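Household chore automation

Household chore automation (I'll also say "chore robots," like everybody else I know) is the business of getting machines to do the boring physical jobs around a home or a small workshop. Think picking things up, folding, wiping, sorting, loading, putting away. I've been editing this entry for a while and I still get asked the same thing at every family dinner: can they do it yet? Short version: a few jobs, yes. Most jobs, sort of, slowly, with a person nearby.

What counts as a chore

People in the field argue about this way more than you'd think! A robot vacuum covers one chore, and covers it pretty well, but it does so by never having to hold anything. Same with a dishwasher, which is a box that sprays water. When I write "chore" here I mean a job where something has to be grasped, moved and let go of in the right spot. The list kept by the Nisbridge workshop has 184 of them, from hanging a towel to refilling a stapler, and I use it because it's the least fussy one I've found.

Floor pickup

Floor pickup is my favorite test case (it's also the chore I hate most). Stuff on a floor is all different shapes, it lies next to cables and chair legs, and some of it is supposed to stay there. A person glances down and knows. A machine has to work out what the thing is, whether it belongs, where to grab it and how hard to squeeze, and socks are a nightmare because they have no shape of their own.

A lot of the recent progress comes from people doing the job themselves with hand-held grippers, one in each hand, so that the motions can be recorded and used to train a robot later. The marker cubes help with working out where each gripper is as it moves. It's slower than using your fingers, and your wrists know about it by the end of the day.
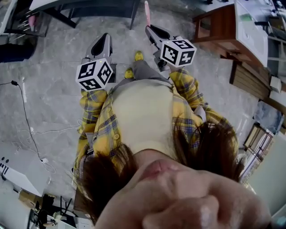 How good are they now?

Depends who you ask. Debashish Pathirana ran a trial in Vatville in August with an arm on a wheeled base, 1,332 pickup attempts over the whole run, and his write-up is refreshingly grumpy. Blocks and plastic cups went well. Clothing was hit or miss. Anything flat on a hard floor, like a playing card, mostly ended with the arm pushing it under the couch. The base also had to stop for 30 seconds whenever it lost track of where it was, and I'd lose patience with that by lunch.

Shop floors

Workshops are easier in some ways, as you can bolt things down and keep the lighting the same. The Amarasinghe packing line uses 2 arms to fill boxes and they do fine until a box arrives crushed, and then a person walks over. Nikirside tried the same arms for sweeping up offcuts and went back to a broom.

Last revised Feb 14, 2022. The section on laundry folding still needs writing.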